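Printed Table Covers: Handling Notes

The sunflower cover from Mustico is a Van Gogh-style print in teal, ochre and rust. Press it from the reverse side at low heat. Before laying it, check that all 4 corners are face up; a turned corner shows the plain white back.

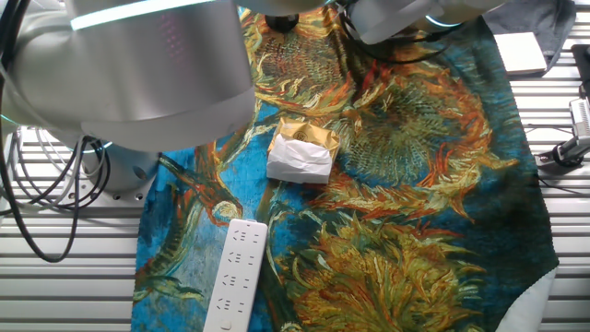
Laying over ribbed tops

A ribbed metal surface telegraphs through thin cloth. Skudstead stocks a felt underlay, 200 cm long, that limits this. Smooth the cover from the center outward.

Set heavier items such as a pen holder well in from the edge. Gift boxes and writing boards can go down last.

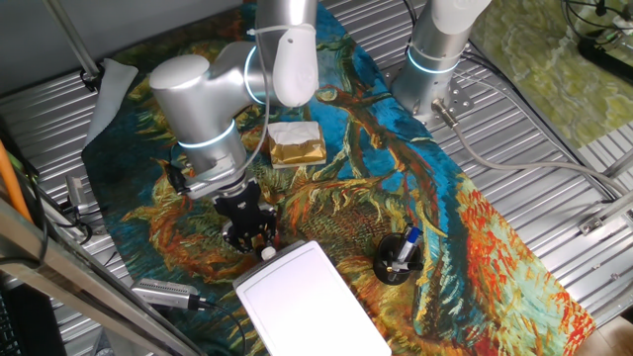
Covers should be cleared completely before lifting. Raise one side and let the cloth gather; creases of this kind relax overnight on a rail. 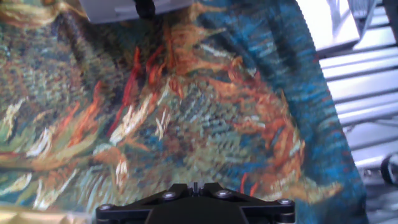
Wash at 60 only if stained, otherwise cooler. Dark teal areas may bleed in the first cycle, so wash separately. Plarnside will take orders for replacement covers through March.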